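How a Robot Club Teaches an Arm to Weigh Things

At the Grarnstead robot club, students in grades five through eight work on one big project each year. This year's project is called Sun. The goal sounds easy: get a robot arm to pick up an object, set it on a scale, and let go.

You can do that without thinking. A robot needs every step spelled out.

First, the arm has to know where things are. The students give each spot on the table a set of numbers, a lot like the squares on a map. One number tells how far to go across, one tells how far to go back, and one tells how high to go. If the height is wrong, the gripper closes on air or bumps the table.

Next comes the grip. A gripper is the robot's hand. Squeeze too softly and the object slips. Squeeze too hard and something soft could get crushed. The club starts with a wooden cube, which has flat sides and doesn't mind being squeezed.

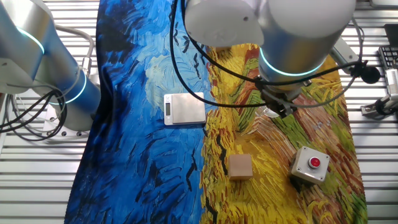
Then the arm has to lift, move over, and come down slowly. Slow matters on a scale. If the arm pushes down even a little, the scale weighs the push along with the object. So the students tell the gripper to open, back away, and wait before anyone reads the number.

Urs Thaler, who coaches the club, has everyone write the steps on paper before typing them. One student reads the list out loud and another acts it out, doing only what the words say. Last May a team forgot the step "open the gripper." The student playing the robot stood there holding an eraser until the team found the mistake.

When a program is ready, the team runs it at a low speed first. Hands stay off the table while an arm is moving. Every team learns where the stop button is before its first turn.

To finish the project, a team's program has to work 55 times out of 70 tries. Each miss goes in a notebook — what happened, and what the team changed next.

Want to try it at home? Write directions for moving a spoon from a table to a bowl. Ask a friend to follow them exactly, and fix any step that goes wrong.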